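Pressemitteilung

Spielsachen sortieren, tauschen, weitergeben: Kuvent öffnet die Bausteinwerkstatt für alle

November 2022

Kuvent, der Verein für gemeinsames Spielen und Tauschen, öffnet seine Bausteinwerkstatt ab sofort auch für Familien und Gruppen ohne Mitgliedschaft. Wer zu Hause Kisten voller bunter Klötze hat, mit denen kein Kind mehr spielt, kann sie in der Werkstatt abgeben, durchsehen und neu zusammenstellen. Wer welche sucht, nimmt ein fertiges Set mit nach Hause. Beides kostet nichts, und beides macht ziemlich viel Freude!

Angefangen hat alles im Mai mit einem Probelauf unter dem Namen Flondana. Damals wollten wir wissen, ob sich überhaupt jemand dafür interessiert, gebrauchte Bausteine nach Farben zu ordnen und in kleine Behälter zu packen. 339 Sets sind seitdem an Kinderzimmer, Spielgruppen und Wartezimmer gegangen. Mit so viel Zuspruch hatten wir nicht gerechnet, und wir freuen uns über jede Rückmeldung, die uns dazu erreicht hat.

„Ich habe als Kind stundenlang Türme gebaut und sie mit größtem Vergnügen wieder umgeworfen“, erzählt Projektleiterin Mercedes Ríos. „Dass dieselben einfachen Klötze heute noch genauso funktionieren, finde ich wunderbar. Man stellt sie auf den Tisch, und zwei Minuten später sitzt jemand davor und baut.“

So läuft das Sortieren ab

Gearbeitet wird am Holztisch. Die Steine werden zuerst auf der Platte ausgebreitet, damit man sieht, was überhaupt da ist. Danach wandern sie nach und nach in die Behälter. Für ein kleines Set hat sich eine Mischung bewährt, die auch Zweijährige schnell überblicken: von Gelb, Grün, Blau und Rot jeweils zwei Steine.

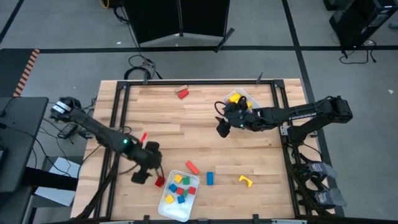
Ob man erst eine Farbe fertig macht oder immer den Stein nimmt, der gerade am nächsten liegt, bleibt jedem selbst überlassen. Kinder sortieren erfahrungsgemäß ganz anders als Erwachsene. Manche legen alles Rote zusammen, andere bauen zwischendurch eine Garage, und dann dauert es eben länger. Einzelne Naturholzklötze, die sich unter die farbigen gemischt haben, kommen bei uns nicht weg. Sie werden gesammelt und ergeben, sobald genug beisammen sind, ein eigenes Set.

Beschädigte Steine bitte gar nicht erst einpacken. Ein Klotz mit Splittern oder scharfen Kanten gehört nicht in Kinderhände, auch wenn es schade um ihn ist. Kleine Kratzer und verblasste Stellen stören dagegen überhaupt nicht.

Kleine Behälter, leichtes Aufräumen

Lange haben wir darüber diskutiert, worin die Sets am besten aufgehoben sind. Große Truhen wirken praktisch, aber was unten liegt, gerät schnell in Vergessenheit. Wir setzen deshalb auf kleine, offene Kunststoffbehälter. Ein Kind kann so einen Behälter selbst zum Teppich tragen und am Abend wieder ins Regal stellen, und genau das wünschen sich viele Eltern.

Bei uns stehen durchscheinende Behälter, bei denen man die Farben von außen erkennt, und auch weiße. Eines der weißen Modelle trägt auf dem Etikett die Bezeichnung „X-Small Plastic Storage Bin with Handles“ und misst 7⅝ x 5¼ x 3¼ Zoll, umgerechnet also gut 19 mal 13 mal 8 Zentimeter. Die geschwungene Kante mit dem ausgestellten Rand ist eine schöne Sache, denn auch kleine Finger kommen gut an die Steine heran. Wer eigene Behälter mitbringen möchte, ist herzlich dazu eingeladen. Sauber sollten sie sein, und wenn sie sich ineinander stapeln lassen, umso besser.

Saskia Stubbs, die bei Kuvent die Ausgabe betreut, hat noch einen Tipp für zu Hause: „Lieber zwei Behälter hinstellen als einen. Dann wird aus dem Aufräumen ganz von selbst ein Spiel, und man darf ruhig auch mal alles wieder auskippen.“ 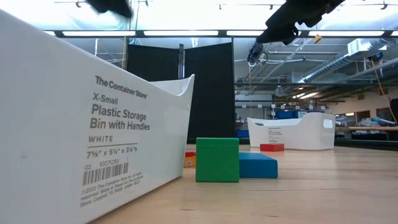
Angebot für Kindergärten und Schulen

Gruppen mit bis zu 16 Kindern können die Werkstatt für einen Vormittag buchen. Vorkenntnisse sind nicht nötig, mitzubringen ist nur etwas zu trinken. Zum Abschluss darf sich jede Gruppe fünf Sets für die eigene Einrichtung aussuchen. Für die kommende Saison stehen 105 Sets bereit, und weitere kommen laufend dazu. Begleitet werden die Vormittage von Marama Kingi und Nia Kneath, die auch gern Fragen zur Vorbereitung beantworten.

Steine abgeben

Angenommen werden Bausteine aus Holz und Kunststoff in allen Farben, auch einzelne und auch ungeordnete. Bitte waschen Sie Kunststoffsteine vorher mit etwas Spülmittel ab und lassen Sie sie gut trocknen. Holzklötze nur feucht abwischen. Elektrisches Spielzeug, Puzzles und Stofftiere können wir leider nicht unterbringen.

Über Kuvent

Kuvent bringt gebrauchtes Spielzeug zurück in den Alltag von Familien. Die Bausteinwerkstatt wird gemeinsam mit dem Nachbarschaftsprojekt Clamuvance betrieben.

Ansprechpartnerin für Presse und Gruppenanmeldungen: Kiri Bright, Kuvent

Abdruck honorarfrei, Belegexemplar erbeten.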